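The Small Bottle Comes Home
In the town of Carken, people are learning again to refill what they used to throw away

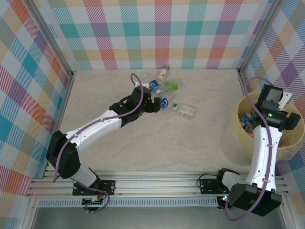
Plastic bottles, one of them with a blue cap. In many homes they are used only once.

When I moved to Carken, my neighbor asked me if I had brought my bottles. I did not understand her. She took me to the kitchen and opened the low cupboard under the sink, and there they stood, washed and with the labels taken off, waiting for Saturday.

On Saturday the refill shop on Norkik Street opens at eight. It sells dish soap, shampoo, vinegar and cooking oil by weight. You put your bottle on the scale, you write the number on a piece of tape, and you go to the taps. The first time I forgot to weigh mine and had to pour everything back, with four people behind me in the line. They were very patient.

The owner, Jaxon Vachon, worked many years as a driver for a soap wholesaler. He opened the shop in May, in a room which was before a shoe repair, and you can still smell the glue a little when it rains. "I carried so many full bottles up the stairs and so many empty ones down," he told me. "I wanted to carry only the soap."

He buys his dish soap in drums of 60 liters from a small maker called Asside. One drum lasts roughly two weeks. Shampoo goes more slowly, and the lavender one almost does not go at all. He says he will not order it again, but he said this also in the spring.

Not everything is simple. Oil is difficult, as it leaves a film on the inside of the bottle and becomes bitter if the film is old. Vachon advises a spoon of dry rice and hot water, shaken hard, and then a full day upside down on a rack. For oil he prefers glass. For soap he accepts almost any container, if the cap closes well.

The price is also a question. A liter of dish soap costs 70 cents less than in the supermarket on MacLeod Road, but the good olive oil costs more, and some customers come only for the first and never for the second. The shop now has 235 names in its order book. Vachon would like to have more before he rents the cellar next door, where he wants to keep the drums.

My neighbor does not talk about waste or about the planet. Her mother bought milk and kerosene in this way, she says, and always had two bags, so that the one would not smell of the other. She still takes two bags on Saturday. In the second one she usually brings back bread.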